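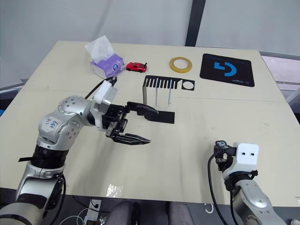
The shared table, with the tissue box in its usual place towards the back.

Users of the common workroom at Hestwood are reminded that the revised arrangements for shared tables come into effect on 20 Jan 2026. The arrangements were drawn up following the review held in September, when it was noted that small items were being left out between bookings and that tables were seldom wiped down.

Each booking now includes 8 minutes at the end for clearing. Hand tools, tape and offcuts should be returned to the grey metal shelves. Mouse pads may remain on the table - they are shared items and should not be taken to private desks.

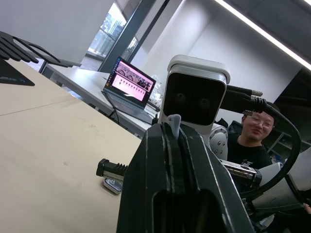
Seated at the table, with the metal shelving behind.

Marks on the tabletop should be wiped with a damp cloth only. Solvents are not permitted, as they may enter the seam between the two boards. Any mark that does not lift should be entered in the room book.

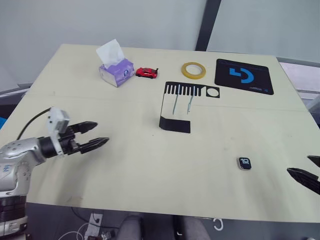
Personal belongings continue to be the most frequent subject of correspondence. Items without a name will be kept for 11 working days and then passed to the Uto store. This applies equally to small things such as the red toy car beside the tissue box, and to rolls of tape like the yellow one lying further along the back of the table. Owners are asked to label their property or to take it with them. Enquiries should be addressed to Ismail Abdelaziz at the Hestwood office.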